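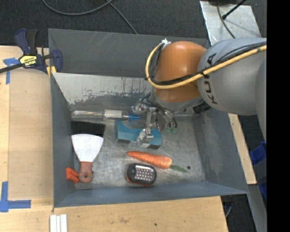
*By the Clirkinine visitor program. Speaker notes, Grorkurwood open day talk, September 2025*

## Before starting

Leave the first slide up while people find seats. Check that the clicker works from the back of the room. The talk is 17 minutes plus questions.

## Opening

Thanks for having me. In June a group of us from Clirkinine went to the open day at Grorkurwood, where the Vincze lab runs its picking cell. I'm going to tell you what we were shown, what we asked, and what I think matters for our own sorting line.

Point to the slide. This is the kind of work they do: an arm, a gripper and a metal bin with things in it that have nothing to do with each other. There's a carrot in there, leaf end and all, and a putty knife, and a work light. The arm is a KUKA. The gripper is down at the teal piece.

(Pause. Let them look.)

## The visit

- Sign-in and safety talk first. Stay behind the line, no bags on the rail.
- Short tour of the building. Skip this if running late.
- Then the cell, in two groups. We were in the second.

The host explained the task before anything moved. The arm takes one item out of the bin, puts it down on the other side, goes back for the next. When the bin is empty a person fills it again with a different mix. They keep a log of every attempt, and the log stood at 1749 on the day we were there. The plan is to go over 2000 before they change the gripper fingers.

## What makes it hard

Keep this part slow. People from the warehouse side will know boxes, so start with boxes.

A box has flat sides and you can guess where its weight is. A carrot tapers. A putty knife lies flat on the floor of the bin and gives the fingers very little to get hold of. On the slide there's also a clear tube with a blue tip, back by the rear wall. The host told us clear items give their camera the most trouble, along with anything shiny, and the bin itself is bare metal.

Walls matter too. Ask the room which item on the slide they would pick last. Take a few answers. Most of our group said the flat black one against the left wall.

## What we asked

*How long does a refill take?* Under a minute, they don't sort anything, they tip it in.

*What happens on a miss?* The arm backs off and tries again from another angle. After 3 misses it leaves that item and moves on.

*Does the bin shift?* It used to. Note the clamp at the upper left corner, and the blue tape on the wood at the left. We have the same problem with our totes at Prundik and we have been living with it.

## For us

Prundik handles mixed returns, so the match is closer than it looks. I'd like to borrow two things now, and neither costs much: clamp the totes, and write down every missed pick with the item name. We don't do either one today.

I'm not asking for a robot this year. The Vincze people were clear that theirs is a research setup and the speed is slow.

## Questions

Repeat each question into the mic. If asked about price, say we weren't given one. Handout is by the door.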